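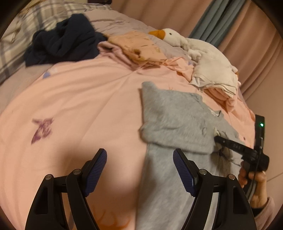

Figure 6. Top folded back on itself. Right gripper touching the fabric near the tag.

Section 4. Recording a garment task with two hand-held grippers

This section covers soft goods: shirts, sweatshirts, sleeves, anything that gets turned, folded or laid flat. Rigid objects are in Section 3. You should already have paired both grippers with the Vesia recorder and passed the mapping check in Section 2. If the mapping check is more than a day old, run it again.

4.1 Before you start

Choose a bed, a large table or a clean floor mat. Beds are allowed and are useful for home tasks, but the bedding has to lie still under the garment. A duvet that slides with every pull will give you demonstrations the arm cannot repeat.

Other items may stay on the surface. Leave them where they are for the whole session. If something gets knocked, let it lie until the current take ends, then put it back or enter a layout change in the session notes.

Garments that work well for a first set:
Sweatshirts and plain T-shirts
Children's tops with sleeves long enough to grip
Pajama bottoms without a drawstring

Skip anything with sequins, loose beads or an open zipper. Zippers catch in the finger linkage.

CAUTION: Keep hair, cords and jewelry away from the linkage. The fingers close with enough force to pinch skin.

4.2 Recording a fold

1. Lay the garment down with its front facing the surface. Smooth it by hand before recording, with both grippers set aside.

2. Pick up the grippers, left and right. Wrap all fingers around the handle and rest the index finger on the trigger. Check that the status light on each is green.

3. Say the task name out loud ("fold gray sweatshirt") and start the take. The start tone is short. Wait for it to finish.

4. Hold both grippers still above the garment for a full second. Vesia uses this pause to line up the two recordings.

5. Bring the fingertips in from the side, low over the fabric. Coming straight down bunches the cloth and hides the contact point from the camera.

6. Close on a single layer where you can. If you pick up two layers by mistake, carry on only if the fold still works. Otherwise open, back off and try again inside the same take. A clean recovery is worth keeping.

7. Fold in one motion at an even speed, about half as fast as you would with bare hands. Use the second gripper to hold down the part that should not move.

8. Release fully before you lift away. A half-open finger drags the top layer with it.

9. Hold still for one second and stop the take.

NOTE: A take may run up to 240 seconds. After that the recorder closes the file on its own and the last few motions can be lost. Most single folds are much shorter. If yours are running long, split the task in two and name the parts.

4.3 Sleeves and cuffs

Sleeves need their own takes. The arm has trouble with them if it has only seen whole folds.

1. Grip the cuff from opposite sides, with the ribs running along the fingers. Squeeze until the cuff stops slipping and no further.

2. Raise the sleeve until it clears the body of the garment. A low arch is enough.

3. Carry it across and set it down. Open the fingers when the cuff is touching cloth.

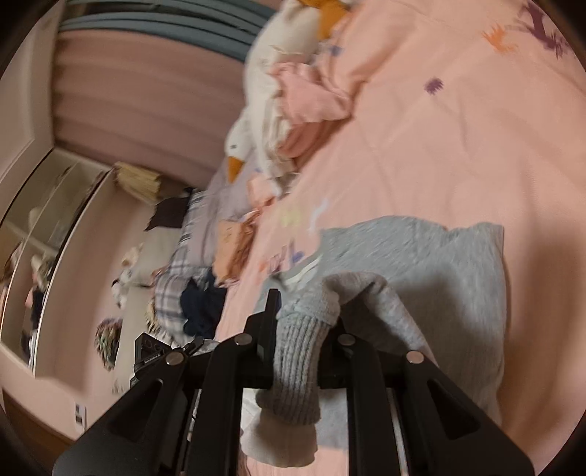
Figure 7. Gray ribbed cuff held upright between the fingertips, with the sleeve arching to the right.

It is normal for one fingertip to disappear behind the fabric. Do not twist your wrist to bring it back into view. The finger opening is logged separately, and the extra twist will be copied by the arm.

4. Repeat with the other sleeve. Start from the opposite side of the garment on every second take so the set is not all one-handed.

4.4 How many takes

Record at least 50 takes per garment before sending the set for training. Change the starting pose a little between takes. Keep the garment, the surface and the operator the same within a set, and start a new set when any of them changes.

For comparison, the Bellis laundry set had 593 takes when Sadao Kikuchi closed it in July, and sleeves made up the larger share. Sets that were short on sleeves had to be reopened.

4.5 Checking a set

Play back the first and last takes at normal speed, then a handful from the middle. Reject a take if:
A gripper lost tracking (the path line in Vesia turns red)
The start or end pause is missing
A bare hand touched the garment during the take
The light on either gripper went out

Do not trim takes to hide a bad start. Delete them and record again.

4.6 Common problems

Cuff slides out of the fingers. Wipe the grip pads with a dry cloth. Replace them if the texture has worn smooth.

Whole garment moves with the fold. The holding gripper is too far from the fold line. Move it in by a hand's width.

Path line jumps near curtains or windows. Close the curtains or turn on a second lamp, then rerun the mapping check.

Left and right are swapped in playback. Re-pair in Section 2, step 4. Takes already recorded can be fixed by Beca Pugh at the Clikstead office. Send her the set name and the first bad take.

Continue to Section 5 for uploading.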